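Jelimley furniture library opens its doors for a second year

13 March 2019

If you have ever moved into a new apartment with two suitcases and a kettle, you will know the particular feeling of eating your first dinner off a windowsill. Zoriana Pylypenko knows it well. She did it three times before she turned thirty, and it was on the third windowsill, she likes to tell people, that she began to wonder why a town with so many full attics should have so many empty kitchens.

The answer she came up with is the Jelimley Furniture Library, which reopened at the end of February after a winter of sanding, gluing and sweeping, and which is now taking bookings again from anyone in town with a room to fill and not much money to fill it with. A library card costs nothing. A table can be borrowed for up to a year, and so can a bed frame, a bookcase or an armchair, and when the year is up you may bring it back, swap it for something else or, if you have grown fond of it, make an offer.

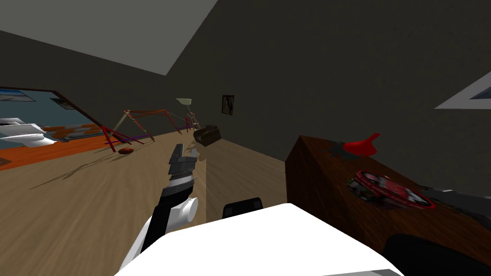

Picture: Jelimley Furniture Library

The idea was a small one to begin with. In its first year the library lent out 321 pieces, most of them to students, young families and people starting over after a separation or a long illness. Pylypenko had expected to lend perhaps a quarter of that, and for several weeks last spring her own living room was so full of chairs waiting for new homes that her family had to go around by the back porch to reach the kitchen.

Things are a good deal roomier now. The library has taken over the ground floor of the old Fonenier shoe warehouse on Chaudhary Street, where the rent is low and the loading door is wide enough for a wardrobe to go through standing up (they tested this on the first morning, with some cheering). There is a workshop at the back for repairs, a long counter for paperwork and a corner with a coffee pot where people tend to stay longer than they meant to.

Tables are what everyone asks for. Beds can be improvised and clothes can live in a box for a while, but a household without a table never quite settles, according to Laurier Kennedy, a retired joiner who runs the workshop and has strong views on the matter.

"You do your bills on it and your kid does homework on it and then you clear it all off and eat," Kennedy said. "Take it away and everybody just drifts off to separate corners. I've seen it. Give a family a decent table and they'll be sitting around it that same night." 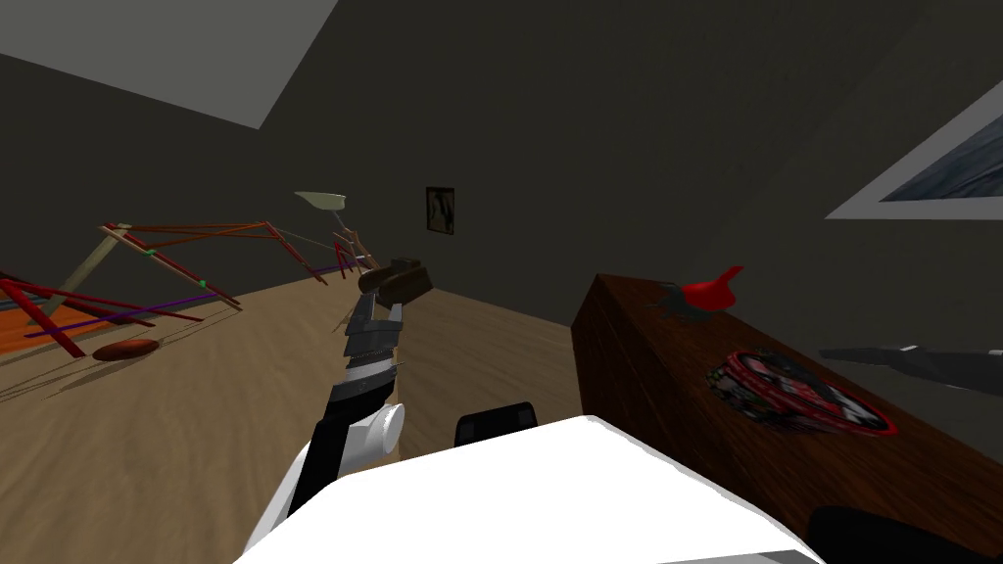 A wooden table with a reddish-brown grain, with a red funnel-shaped piece toward the back.

Kennedy's rule is that a piece should leave the workshop sound and clean, though it need not look new. Scratches stay unless they catch on a sleeve. Wobbles do not stay, and neither do drawers that stick, and he is known to send a chair back to the bench for a squeak that no one else can hear. He learned the trade from an uncle, worked 15 years for a staircase maker and then went out on his own, and he says he has never been busier than he is in retirement.

He would also like donors to know, very kindly, that he can't take upholstered pieces that have been stored in a damp basement, however handsome they once were. Bare wood he can nearly always save.

Among the library's first borrowers was Solomiia Tkachenko, who came to Jelimley to train as a dental nurse and found herself in an unfurnished flat over the bakery. She took home a drop-leaf table and two chairs that didn't match, and a year later she still has all three. She has since made an offer on the table, and it was accepted, and there was cake.

"I was a bit shy about asking," she said. "I thought it would be like a charity, with a lot of forms. But Zoriana just walked me around and asked what I like to cook, and whether I have people over. I said I didn't know anybody yet. She gave me the two chairs anyway and said I would."

Tkachenko now spends a couple of evenings a month helping with deliveries, riding along in a van lent by Prurnari Removals. The driver is usually Arsen Mykhailiuk, who can get a sofa up a spiral staircase with an inch to spare and who will happily describe, at length, the occasions on which he had less than an inch.

Money is the less cheerful part of the story, though there is good news there too. A soup supper held in February raised $769, enough to pay for a new extractor fan in the workshop with a little left over for wood glue and sandpaper. The library has no paid staff and is hoping to find a sponsor for its heating before next winter.
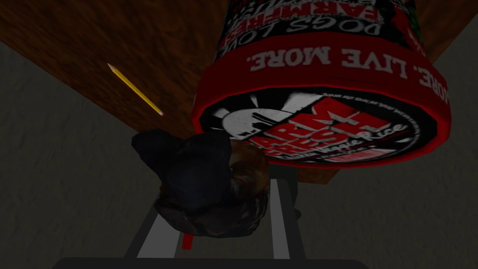 A yellow pencil and a large food container on a wooden tabletop.

The most pressing need at the moment, though, is for small kitchen tables, the kind that seat two or three and can be carried by one person with a bit of determination. There are seven households on the waiting list for one. Bookcases, on the other hand, the library has in plenty, and Pylypenko would be delighted to see a few of them go.

There will also be a repair class this spring, led by Kennedy with help from Eifion Edwards, who teaches woodwork at the high school. Participants can bring a chair of their own or work on one from the store. The class will cover loose joints, split seats and the right way to use a clamp, and Edwards promises that beginners will be made welcome and that nobody will be laughed at, except possibly him.

The library is open weekday afternoons, and donations can be dropped at the loading door during those hours. Anyone with something too heavy to move is asked to call in at the counter first so a pickup can be arranged. Places in the repair class can be booked at the counter too, and the coffee is free while you wait.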